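Eltwood Kitchen Fit-Out: Progress Report to the Flasum Fund

January
By Charmaine Nel, project lead

Print this page | E-mail this page
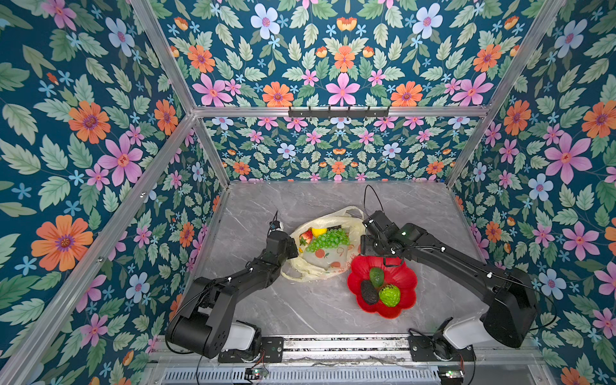

The marble-patterned tabletop and floral wallpaper, with the hook rack on the back wall.

This report covers the second quarter of the Eltwood fit-out. The grant pays for surfaces, wall coverings, hanging storage and tableware. Work is on schedule except for the shelving, which is covered below.

Surfaces

The gray marble-patterned top was chosen over the plain white one we priced in the application. The white sample showed every mark after two weeks of daily use, and the supplier, Trorano, let us change the order at no charge. We clean the top with dish soap and a soft cloth. Scouring pads are no longer kept in the room.

Wall covering

The wallpaper has large orange and pink flowers on a deep teal background. It came out of the decorating line and took two days longer to hang than planned. Matching the pattern at the corners used more paper than Paavo Niskanen had measured for, and we bought one extra roll. Two leftover lengths have been kept for repairs.

Hanging storage

The black hook rack is up on the back wall. We asked for hooks in place of a drawer unit so that small items could be reached from the table. Labels for the hooks have been drafted but not ordered.

Tableware and bags

Plates are in regular use, including the red ones, which are easy to find against the gray top. Plastic bags are used for sorting and putting away small items. We started with thin produce bags and found that they split at the seams, so we have moved to a heavier kind. The first carton held 420 and should last into the next quarter.

Spending

The award for this phase was $3000. We have spent $1222 to date, including the extra wallpaper. The largest remaining cost is shelving. Ngcobo quoted a lead time of roughly 16 weeks — longer than we were told in the fall — and we have asked two other shops for prices. If neither can do better we will place the Ngcobo order and ask the fund to carry the shelving line into the next period.

Next quarter

Paavo will order the hook labels and finish the inventory of plates and bowls. I will send the shelving quotes as soon as all of them are in. We would also like approval to move $90 from wall coverings to tableware, to replace chipped bowls.

Receipts are available on request.

Related items
Eltwood Kitchen Fit-Out: First Quarter Report
Flasum Fund: Reporting Dates and Forms
Request to Carry Over Unspent Funds
Surface Samples: Notes from the Two-Week Trial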